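Search this site
Go

Socks in a display case: gallery

Kerstin Sundqvist keeps her better socks in black cases with a window in the lid, of the sort usually sold for watches or pens. Last July she wrote up how she fills them. Here are notes on the case, the colours and the sorting.

The case stands open at the back of the table with the lid up. Two silver latches on the lid meet two catches on the front of the base, and a thin cord holds the lid at the left. Socks are laid in from the front wall backwards, plain beside striped, so that each one shows through the window when the lid is down.
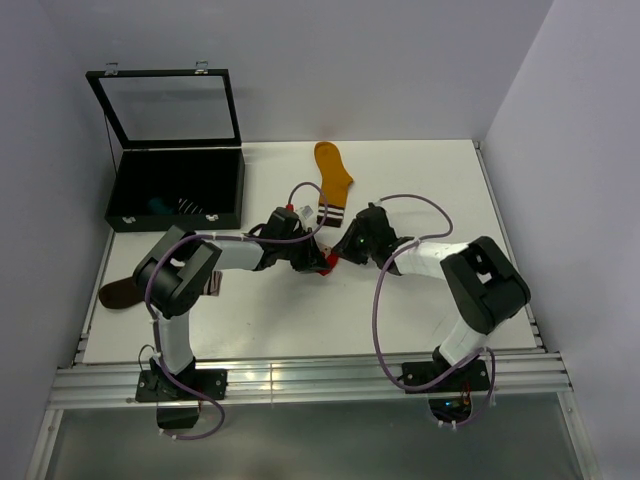

Do the socks need to be folded before they go in a case?

It depends on the depth. In a shallow case, fold each sock once at the heel and lay it flat, because a rolled pair will press on the window and stop the latches closing. Ankle socks can go in as they are.

Mustard is a hard colour to place. Next to black it looks brighter than it does in a drawer, and Kerstin puts it at the end of a row, away from the teal. She lays a sock out flat on a white surface first, which shows up any thin patches at the heel or toe.
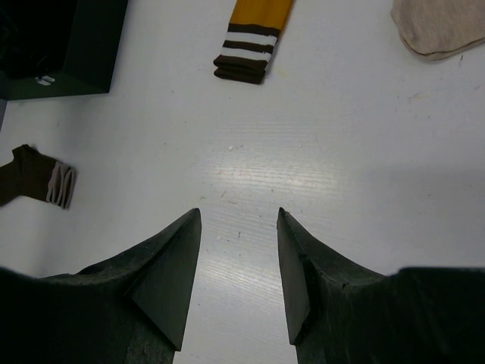
Mustard sock, cuff towards the front.

Striped socks are easier to match by the cuff than by the foot. Lay the cuffs facing the same way and compare the width of the bands. Helge Haugen, who has a similar case, sorts his by stripe first and colour second. Either order works, as long as the dark ones are done in good light. 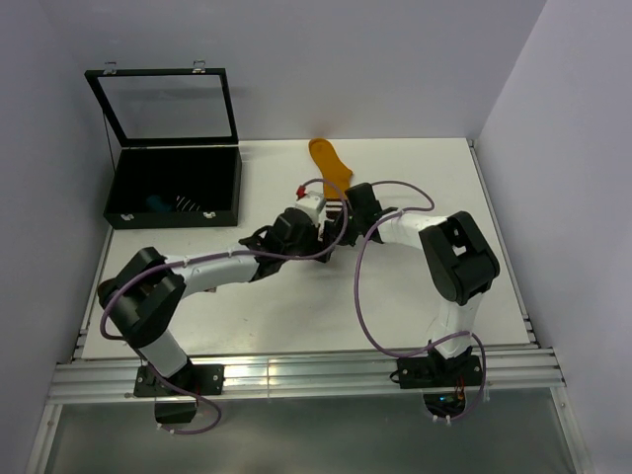 Care of the case

Wipe the window with a dry cloth and leave the lid open for an hour after filling. Put nothing damp inside. The latches should close with light pressure; if they don't, take one sock out.

Page updated Feb 1, 2022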